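Novudbridge Bedroom Tidying Collection: Data Card

Jundham release

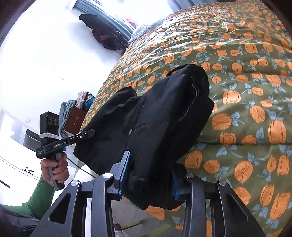 The collection covers everyday tidying in lived-in bedrooms, with the bed as the main work surface. Each session concerns clothing that has been left on or near a made bed and is to be picked up, straightened, folded, or set aside. The release contains 44 sessions from 6 homes.

Contents

Garments are ordinary household clothing. Outerwear, knitwear, trousers, and shirts are included. Garments with zippers, pulls, loops, or tabs are labeled "fastened" in the session index, whether the fastening is open or closed. Dark clothing is labeled separately, as folds and seams in black fabric are harder to mark consistently.

Bedding is left as the household normally keeps it. Printed duvets are included, and the index gives a short plain-language note on the pattern of each one. Pillows stay in place unless the session sheet states otherwise.

Session structure

A session begins with the bed made and the clothing unfolded. It ends when every garment has been folded or moved to the place named by the household. Smoothing the duvet afterward is recorded as a separate task. Sessions that were interrupted are retained and marked "partial."

Annotation

Labels were prepared by the Wurka office and reviewed under the Hegazy guidelines, version 2. Garment type is assigned from visible features only. Where a jacket cannot be told apart from a hooded sweatshirt, the label "upper garment, dark" or "upper garment, light" is used.

Known limitations

All homes are in one town, and children's clothing is poorly represented. Daylight varies considerably between the window side of a room and the far wall. Wardrobes and drawers are outside the scope of this release.

Access

Requests are limited to 500 files each and are processed on Tuesday. Corrections to labels should cite the session number and the garment entry concerned.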